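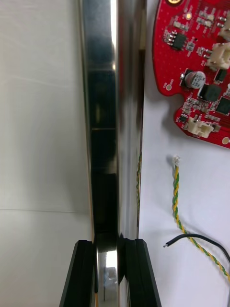
Last changed: January

Handling rules for small electronic parts: a gallery
By Elsa Jääskeläinen

The Dirkia handling rules are 17 short paragraphs on a sheet by the door of the Terusden workshop. They cover what a gripper may pick up, how hard it may squeeze, and what the person next to it has to do before and after. I have put a few of them on this page next to pictures of the work, since people who join us tend to remember a rule better when they have seen the part it is about.

The sheet does not replace the risk assessment for the cell. It starts where the assessment stops, with the parts themselves.

Rule 2 is about polished metal. At the top of the page the two black fingers are on either side of a mirror-bright metal part, with a red board and some wiring on the white surface to the right. Shiny faces reflect the fingers, the wires and the lights, and a vision check can take a reflection for an edge. The rule asks for a second check that does not depend on the camera: finger position or motor current, whichever the program already logs. If the two disagree, the arm stops and waits for a person. It does not try again by itself.

Rule 3 goes with it. Bare wire ends are covered or turned away before anything metal moves nearby. One black wire in that same picture has a stripped tip pointing toward the metal. With everything unpowered that is a housekeeping matter, and the rule says unpowered is the normal state for every part on the table. We still want the tip covered. A strip of tape will do.

Rules 5 and 6 are for parts that have a body and a lead. The grip goes on the body. The lead must have slack, and the connector on the far end must be free to follow without catching on its neighbors. The solenoid between the fingers has black wires that run off in a wide arc to a white two-pin connector, and more solenoids lie close by on the orange surface, with leads of their own.

The speed limit for this kind of pick is 100 millimeters per second until the lead is clear of everything else on the surface. After that the program can use its ordinary speed.
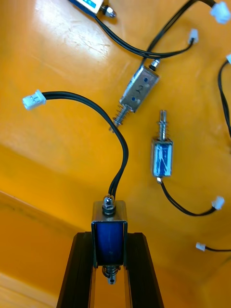 Ghislain Beaudoin wrote that the limit is too low for solenoids and fine for everything else. A plunger and spring can take a bump, he says, and it is the crimp at the connector that fails, so the rule should limit the pull on the lead and leave the speed alone. He would also like the rule to say which way the plunger should face when the part is set down, because his group found them placed both ways in the same tray.

I agree on the second point and it will go in the next version. On the first, we have no good way to measure pull on a lead with the fingers we use. Speed is something we can set and check, so speed stays in the rule for now.

Rule 8 is for cables that are already attached to something. A person routes them before the arm comes in, and the arm works only on the ends it has been told about. Loops on a flat panel are the usual trouble. A red wire and a twisted pair can open out into a wide loop that reaches well into the area the fingers have to cross, as they do on the white sheet in the next picture. The person either tucks the loop in or marks the area as closed in the program.

Rule 9 says trays are kept where the arm expects them. The yellow ones have raised rims and a handle opening, and a rim is tall enough to meet a low finger. Open fingers pass over a rim. They are not to be driven through the handle opening, even when the path planner offers it as the shortest way.

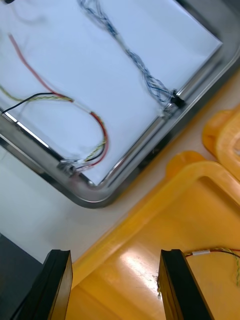 Both rules came out of the log. We went through 2,288 picks from the Drova line and sorted the stops by what had caused them. Cables and tray edges together accounted for 112. Most of those were soft contacts with no damage, and the arm had stopped as it should, but each one meant a person reaching in, and reaching in is the part we want less of. Rule 10 followed from that: no hands inside the marked area until the arm shows as held, and the person who holds it is the person who releases it. Lucie Lavoie's shift has worked this way since before it was written down.

Rule 12 covers boards with large capacitors. They are discharged and checked with a meter before they go in a tray, and the tray gets a tag with initials on it. The check is done by hand. A gripper cannot tell a charged board from a safe one, and we do not want a metal edge or a loose screw to find out first. The round board on the tray has upright capacitors. The larger one in the fingers has a big one lying on its side marked 63V, along with a green connector labeled MOTOR.

Rule 13 is about where boards may be held. Bare board edge or a mounting tab is allowed. Connectors, capacitors and chips are not, even if the grip looks firm. If a board has no free edge wide enough for the fingers, it goes in a fixture and the fixture is what gets picked up. 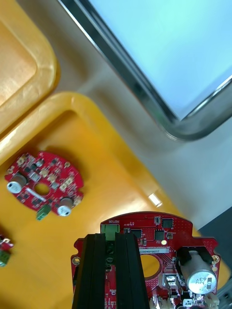

Code labels are read before the pick and again after the place, and both readings go in the log. A mismatch puts the tray on hold — the whole tray, including boards that read correctly. Maëlle Hiebert asked for that wording after two trays were swapped between benches on a Tuesday and sorted out only the next morning.

Grounding is the same for people and machines. Wrist strap on, mat connected, and the fingertips checked for a path to ground at the start of each shift. Worn finger pads are replaced in pairs. If only one spare is in the drawer, the cell waits.

Comments on the wording can go to Lucie Bergeron, who keeps the master copy. Please give the rule number.

Related
Checking fingertip grounding with a hand meter
Tray tags: what to write and where
Lévesque fixtures for round boards
Hold and release at a shared cell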